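Draltura two-door training cabinet, six months in

I bought this one for the evening wiring class in March, expecting a plain gray box with a few lamps on it, and I've ended up liking it far more than the bench panels we had before. The doors are laid out so sensibly! Meter and lamps on the left, and on the right the buttons and selector switches, with enough space between them that you can read the panel from across a room.

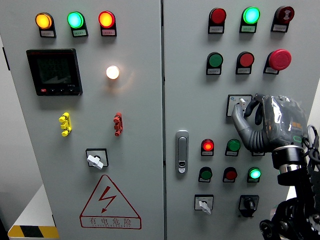
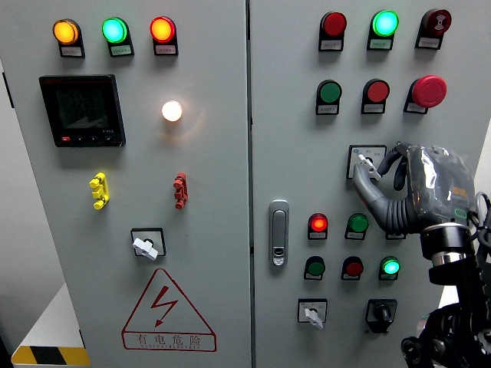 Doors shut, lamps lit across the top left and the white one glowing beside the meter.

The meter is my favorite part, although the digits are faint and I do wish they were bigger. Label strips are tiny too — Myrtle Escobedo made us a printed key for the class and taped it to the wall. The big rotary switch has a good solid clunk to it.

Delivery from Tivov took 15 days and the crate was a beast to open. I'd buy another tomorrow, and Alfie Lambert has already asked me for the order number.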